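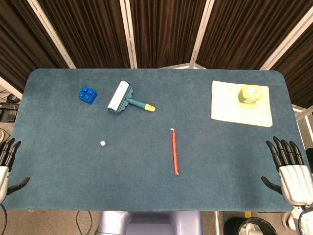 Notebook, May, Thursday

Subject: Fuvel, theater copy for Brurora, second attempt

Started at 8:40. The drive from Triravlow was already on the desk when I came. I copied everything to the work disk before opening any file, as we agreed after the last time. The copy is 230 GB and the checksums are all the same as in their list. So the material is the same as they sent, and if there is a fault it was made before us or after us, but not on the way.

What we have to deliver: one picture track, one sound track in 5.1, subtitles in English, and a separate subtitle file for the deaf and hard of hearing. Brurora wants to open the film next week in the big hall and they ask to have the drive two days before, so they can play it once with no public.

Picture

I played reel 1 and reel 2 on the small projector. The color looks correct to me now. On the first attempt the faces were too green in the night market part, and I wrote that the conversion table was wrong. I was half right. The table was the good one, but it was applied two times: once by Triravlow in their export, and once by Xia when it makes the package. Xia has a checkbox for this on the second page of the settings and it is on by default. I turned it off and saved the settings as a new preset. Please do not use the old preset for any film of this distributor until I have asked them how they export the others.

Black bars: the film is in scope, but the opening logo is in flat with bars on the sides. In the first attempt somebody (me, I think) let the program crop it, and the logo lost its top line. Now it is scaled to fit inside the scope picture. It looks a little small on the wall. I prefer small and complete.

Reel 4 has a short flash of white, one frame, at the cut when the bus arrives. I looked in the source and it is there also. I don't know if it is a mistake or if the director wants it. There is a similar flash later in reel 6 and that one is clearly wanted, with a sound on it. The one in reel 4 has no sound. I wrote to Triravlow with both timecodes and I leave the frame as it is until they answer.

Sound

More trouble than the picture. The dialogue was 9 frames late in reel 3. Only in reel 3, the reels before and after are good. I first suspected the projector room, where the sound goes through the old delay box, so I went around the box with a direct cable. Same result. Then I opened the sound file of reel 3 and compared it with the head beep. The beep is at the right place. The picture has its leader cut shorter than in the other reels, and Xia aligns by the first frame and does not listen to the beep at all.

I corrected it by hand. Moved the sound, made the reel again, played the kitchen quarrel three times. Lips are good. The door that closes at the end of the quarrel is good too, and for me a door is easier to judge than lips.

The level is the other question. The songs are mixed very high compared to the talking. In our room, with the fader at the normal position, the second song is unpleasant for me, and the talk after it is so quiet that I wanted to turn it up again. The people at the theater will do what they always do, they will turn down the fader for the song and leave it down, and then the public can't hear the second half. It is not our job to change the mix. I will write a note for the projection booth with a suggested position for the fader, and tell them to keep it there for the whole show. 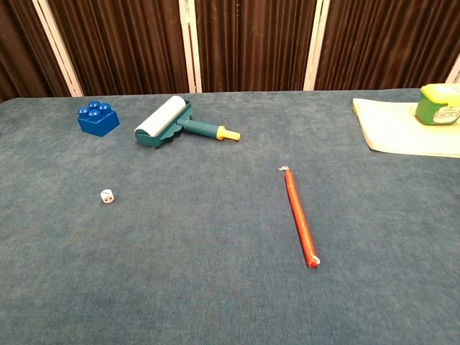 The note must be short, on one page, and taped on the drive case. Last year we put it only in the email and it was not read by the person who was in the booth.

Subtitles

850 lines in the English file. I did not read all of them. I read reels 1 to 3 completely and in the rest I checked only the songs and the places where two people speak together. Found 13 things, sent as a list to the translator. Most are small: a comma, a missing capital letter, a line which stays on the screen after the cut. Two are more serious:

– in reel 2 the grandmother's name is written in two different ways, and in the same conversation
– in reel 5 the song text is one line behind during the whole last verse, so the joke is read after it is sung

I repaired the song myself. The name I left, I don't know which one they prefer.

The font is also changed. The old one was missing two accented letters and the server put an empty square at their place. The new one has all of them. I made a test file with every letter of the alphabet they use, and it is in the font folder, please keep it there.

The file for the deaf and hard of hearing is not started. It came as a text document and not in the format we need, with the times in minutes and seconds only, no frames. I can convert it, but each line will be up to one second wrong and this is too much for a comedy. Asked for a better one.

Package

Made the full package with the new preset at 14:15. Xia stopped once with the message that the disk is full, and the disk was not full. The temporary folder was on the system disk. Moved it to the work disk and started again from the beginning. The second run finished with no errors. I did not play this package yet from start to end. I played only the first minutes and the reel changes, and at the change from 5 to 6 I hear a very small click. It could be the source. It could be also our amplifier, which does this when it is cold. Check with headphones.

Still to do

– full play of the package, with somebody sitting in the last row who has not seen the film
– click at reel 5/6
– answer from Triravlow about the white frame
– the grandmother's name
– new file for the deaf and hard of hearing
– note for the booth at Brurora
– format the second drive. The blue case has a bad connector, use the gray one

Left the package on the work disk in the folder with the word "attempt2" in its name. The first attempt is still beside it and I will delete it after the full play, please don't delete it before.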